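Community > Grinden Hall > Meetings > Minutes

Print this page | E-mail to a friend

Grinden Neighbourhood Toy and Book Swap, minutes of the planning meeting, May 21, 2021

I took the notes again, so if you sound odd in them, blame my handwriting! There in person: Graciela Escobar (chair), Toivo Mustonen, Horacio Daza and me, Florencia Ocampo. Rocío Acuña was on the phone for the first half, until her battery went.

Last minutes. Passed, with one fix. I had Toivo down as offering to paint the side door. He offered to look at the side door. Sorry, Toivo.

Money. Horacio read out the balance, $2,254 after the hall hire and the new kettle. Graciela asked if that included the jar from the autumn swap and it doesn't, the jar is still at his place and he'll bring it in. We had a bit of a chat about whether to charge a gold coin at the door. Rocío was all for it, Toivo thought it would put off the families we most want to see. We landed on a jar by the tea urn with no sign on it, and we'll look at it again after July.

July swap. This took up most of the night. Last time we had people queued down the ramp before we'd got the trestles up, so doors open half an hour later and helpers come half an hour earlier. Graciela wants books and toys in separate rooms. I said the small room gets stuffy with more than a dozen in it, but I was outvoted, and fair enough, the picture books did end up under the trikes last time.

Limit per family stays at 5 items for the first hour, then it's open slather. Toivo has 23 jigsaws in his garage from the Prarkinen Street clear-out and would love to see the back of them. He's promised to put a strip of masking tape on any he hasn't checked for missing pieces (all of them, I suspect).

Soft toys. We get bags and bags of these and they're always the last to go. Rocío offered to wash whatever comes in early, as long as it reaches her a week ahead. No tags, no bells, nothing that smells of cellar. Horacio wondered if we should stop taking them altogether and got a very firm no from three of us. My own youngest still sleeps with a bear from the very first swap, so I'm not what you'd call neutral.
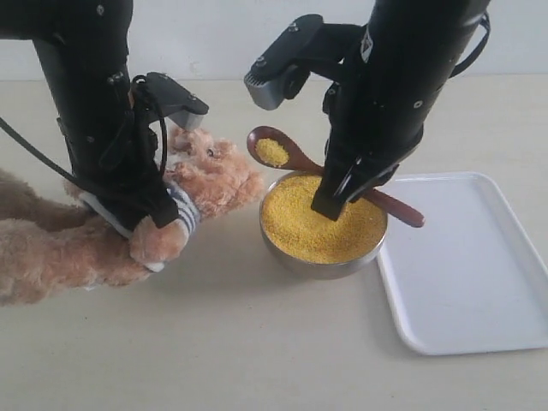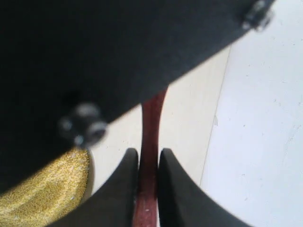
Flyers. Gorkitz Printing quoted us for 100, and the price was the same as last year, which cheered everybody up. Graciela will do the wording and keep it short this time. I asked for a bigger map, as two people told me they'd gone to the bowls club by mistake. Yellow paper if they have it, otherwise whatever's on the shelf.

Leftovers. The school has said it can't take any more books before the library is finished. Toivo will ring the op shop and ask about a pickup. If they can't do it, we'll need somebody with a trailer, and Rocío's brother is not to be asked again without petrol money.

Any other business. The left-hand tap in the kitchen is dripping. Horacio has a washer that might fit. Graciela would like her casserole dish back, blue lid, no questions asked.

To do before next time:
Horacio: jar, tap
Toivo: side door, jigsaws, op shop
Graciela: flyer wording
Me: helper roster, ring Rocío and tell her what she missed

We finished up just after nine. Next meeting is in July, same room, and it's my turn to bring the biscuits.

Previous minutes | Hall bookings | Contact | Back to top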